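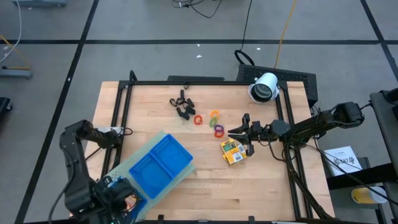
Kaja reckons I'm feeding the starter far too late in the evening and that's why the Dambrauskienė rye keeps coming out sour enough to strip paint. She may well be right! I'd been blaming the flour.

2023-02-25, bread notebook, batch three of the rye

So, changes this time. Fed at lunch instead of after supper, and kept the jar on the shelf by the boiler (the top one, not the one where Heino puts his boots). By teatime it had domed nicely and smelled of apples, a bit of yoghurt, no nail varnish at all. Very pleased with that.

Dough: 900 g wholemeal rye from the Rurnard sack, 200 g starter, the usual salt, caraway crushed in the mortar. I meant to hold the water back like last time and then forgot and tipped the whole jug in, so it was more of a porridge than a dough for the first ten minutes. Left it alone, had a cup of tea, came back and it had drunk most of it up. Rye does that. I do wish I'd remember it does that before I start panicking and throwing extra flour in, which is what spoilt batch two.

Scraped it into the two long tins with wet hands. Weighed one of them before the oven, 893 g with no tin, and didn't weigh the other as the scales had switched themselves off and I was covered in the stuff up to the wrists. Sorry, Aivar, I know you wanted both for your table.

Oven as hot as it goes for the first quarter of an hour, then down. Cracks on top came out wide and a bit lopsided, deeper on the door side, so I still think that seal is leaking. Heino says turn the tins halfway. Fine, will do.

Taste (next morning, wrapped in a tea towel overnight): much milder! Proper malty crust, crumb still slightly gummy in the bottom third. Sarmīte had hers with butter and pickled herring and went back for more, though she says the caraway is too shy. Ivars doesn't like caraway full stop, so he had toast.

To do: another go with the lunchtime feed and less water, measured this time. Ask at Brevenwood whether they still do the coarse rye they had in August. Kaja wants a bit of the starter to take home, and the lid on the spare jar is cracked, so find her a better one.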